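Arnex Teach Station
Remote-control and hand-guiding kit for full-size humanoid robots

Product pages: Overview | Contents of the kit | Specifications | Service

The Arnex Teach Station lets one person show a robot a household task and record it in a form that can be used for training. The operator either takes the robot's arms by the wrists and moves them through the job, or controls both arms from a separate seat with a pair of leader arms. Both methods write to the same recording format, so sessions made either way can be kept in one task library.

The station is sold by Bavine and is supplied without a robot. Arms, legs and grippers are bought separately. A list of supported models is sent with each quotation.

Two ways to teach

Hand guiding is used for short tasks and for single positions. Press the release on the pendant, hold the arm below the elbow and at the wrist, and move it at the speed you want repeated. The joints carry their own weight while the release is held. When you let go, the arm stays where it is. The gripper is opened and closed from the pendant.

Remote control is used when the task needs both hands, or when a person standing next to the robot would be in the way. The leader arms are built to the same proportions as the robot's arms, and each joint follows its match. A trigger at the end of each leader arm closes the gripper. How far you squeeze sets how far it closes.

Most customers who teach bedroom and laundry tasks use remote control for the main run and hand guiding for corrections. Cloth is the usual reason. A pillowcase or a towel hangs differently each time it is picked up, and the operator has to watch it and change the grip while the arm is moving.

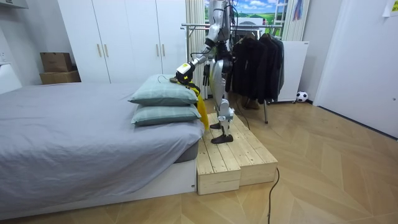

Bedside task with a yellow cloth. The gripper is at the upper of two stacked pillows.

Working at bed height

Beds are low and deep for a standing robot. If the feet are too far from the mattress, the torso has to lean and the reach gets short near the far side. We recommend setting the foot position before the first recording and keeping it the same for the whole set. A wooden step can be used if it is flat, does not rock, and has room for both feet. Enter the step height under Base Setup. If the feet are on two levels, enter both values.

Keep the robot's cable behind it and clear of the operator's path. The tether supplied with the station can be clipped at the hip or at the upper back.

Contents of the kit

2 leader arms with triggers
Table clamp and seat frame
Pendant with release, pause and stop
Foot pedal for marking the start and end of a run
Recording unit with power supply
Tether and cable clips
Printed setup guide

Specifications

Leader arm weight, each: 2 kg
Recording unit storage: 474 hours of joint data
Joint data channels per session: up to 226
Control modes: hand guiding, remote control, playback
Mounting: table edge or seat frame

Recording and playback

Step on the pedal to start a run and step on it again to end it. Runs can be named on the pendant or left with the automatic number. A bad run can be marked for removal before the next one starts, and it stays on the unit until the session is closed. Playback is at half speed the first time and asks for confirmation before going to full speed.

Setup and training

Setup takes place at your site and includes operator training. Training is led by Neelam Bhatia or Aslak Backlund and covers both teaching methods, base setup and stop procedures. Please have the robot and its grippers installed before the visit.

For quotations and spare parts, contact Jadwiga Bielecka at Bavine.

Page updated 31 May 2023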